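Renewed our strata insurance today and the excess for water damage has gone from nothing to $2,305. Small building, 7 units, one claim in 20 years.

Rang Fabrice Besson at the broker's. He said every building over 30 years old got the same letter.
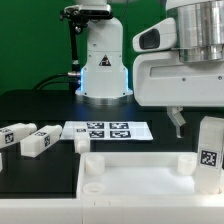
Second quote came back cheaper, but it leaves out the garage roller door - so not much use to us.

Meeting is in February. If you own a flat, check the excess on your policy before you check the premium. I didn't.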